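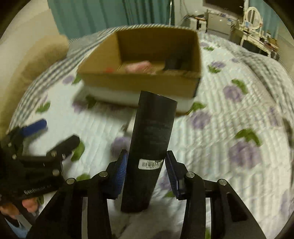
Zelinbridge Polytechnic | Mechanical Engineering | Prallmont Manipulation Group

In-hand tilt from the label: results on the home set

4/28/24

I have been meaning to write up the tilt estimation work before I forget which version of the script produced which numbers. The short form is in the group wiki. The longer form, with the parts that did not work, goes here.

The task is household pick and place with two hand-held grippers, recorded in bedrooms and living rooms on whatever surface is available. A typical episode moves a small object in or out of an open cardboard box. The fingers carry ridged blue pads, and each gripper has its own camera, so the held object sits near the centre of the view with the jaws coming up on either side. All of it is recorded by people. The policy is trained afterwards on the camera streams and the jaw opening.

What the streams do not give directly is the angle of the object in the grip. For a cube or a ball this hardly matters. For something long with a taper it matters a good deal, as the final placement inherits whatever tilt the grasp had. The black object in the photo is a fair case: flat-looking faces, a narrower lower end, and a lean to the right at the top while both pads are touching it. If the policy learns to place it from demonstrations with a range of leans, and has no estimate of the lean, it averages them. The early rollouts did this. Objects were set down at an angle that matched none of the demonstrations particularly well.

The first attempt was a silhouette fit. Segment the object, take the principal axis of the mask, report the angle against the line midway between the jaws. It is cheap and it needs no object model. It also fails in two ways I should have expected. With a dark object between dark jaws, the mask leaks into the linkage arms, and the axis swings toward whichever arm was absorbed. The second failure is the taper itself. When one face turns toward the camera the outline becomes asymmetric, and the principal axis picks up a bias of several degrees that has nothing to do with tilt.

Masking out the gripper with a rendered model helped with the leak. It did nothing for the taper. It also added a calibration step for every gripper, and the calibration drifted as the fingertip pads were replaced.

The second attempt, and the one we kept, uses the label. A surprising share of household items carry a small white sticker with a barcode on it. The code does not need to be readable. At the resolution we record, it usually isn't, and neither is the line of characters underneath. What matters is that the label is a bright patch on a darker body, that its long edges are straight, and that the bars give a strong gradient direction even when they are too blurred to decode. The bar gradient and the long edges should be perpendicular or parallel to one another, depending on how you count, so there are two nearly independent readings of the same angle. Where they disagree by more than a set threshold, the frame is dropped.

The fitting is done in Drilex, which is our own small library and is in no state to be shared. The steps are as follows. A detector proposes the label region. Edges are extracted inside a slightly enlarged crop. Two long parallel edges are fitted with a robust line fit, and the structure tensor of the interior supplies the bar direction. The angle is carried forward in time with a simple constant-velocity filter, reset whenever the jaw opening changes faster than a grasp should allow. The relation between label angle and object axis is fixed once per object, by hand, from one clear frame.

Label ends turned out to be the weak point. The first version fitted a full rounded rectangle, corners included. Any label with one end worn off or washed out by glare then fitted short, and the optimizer compensated by rotating the rectangle a little to catch the remaining corner pixels. You can see the kind of thing I mean on the black object: toward the right jaw the end of the label is either worn or glared over, and from a still I would not care to say which. Dropping the corners and using only the long edges removed most of this. It throws away the label's position along its own length, but we never needed that.

Numbers. The full set is 3705 episodes from 13 homes. After filtering for dropped frames, missing jaw readings and episodes where the object was never fully gripped, 3371 remain. Of those, 1972 have a label visible for long enough to give a tilt estimate through the whole carry phase. The other 1399 either have no label or have it facing away from the camera, and for those we fall back to the silhouette.

For reference angles we used a rig on the bench in the Bergeron lab, with the object clamped at known tilts and the gripper closed on it. Median absolute error for the label method was 1.4 degrees. The silhouette with the gripper mask gave 5.2, and without the mask 8.9. The bench is evenly lit, so the label figure is optimistic. I tried to check it against home recordings by hand-annotating a sample, but my own repeat annotations differed by more than a degree, so all I can say is that the error in homes is not obviously larger than my own.

Effect on the policy. We trained two versions with the same architecture and the same episodes, one with tilt as an extra input and one without. Placement tilt error on the tapered objects fell by a little over half. On the rest there was no difference worth reporting. Grasp success did not change, and I would have been suspicious if it had, as the tilt is only defined after the grasp.

Some details that cost time:

The background is busier than the object. Patterned bedspreads, with printed flowers and quilting ridges, produce pale patches of the right size, and the label detector fires on them. Requiring the candidate to lie between the two fingertip pads fixed nearly all of it. The pads are easy to find by colour, apart from the one seen edge-on, where the blue goes quite dark. We widened the colour range on the low side for that reason.

The second gripper is often in view, partly open, at the side. It has a blue pad too. The first pad finder took the two largest blue regions and was occasionally choosing one pad from each gripper. It now takes the pair that best agrees with the jaw opening reading.

Printing on the object itself can confuse the bar gradient if the crop is too generous. Faint dark print on black is not much of a problem. Pale print would be. Crop margin is now eight pixels.

Shadow edges falling across the label look like a long edge. The robust fit mostly ignores them, but when the shadow is close to parallel with the label it will take the shadow every time. I have no fix for this. The agreement check against the bars catches perhaps the worse half.

The obvious objection is that a sticker is a poor thing to depend on. I agree. The plan was never to require labels at run time. The 1972 labelled episodes are now the training set for a small network that predicts tilt from the whole crop, label painted out. Painting it out leaves a smooth patch that the network may simply learn to read as a label, so I have started painting random patches onto the unlabelled episodes too. First results should be through next week, if the queue behaves. The masks for the last two homes still need to be redone with the new pad finder before any of that is worth plotting.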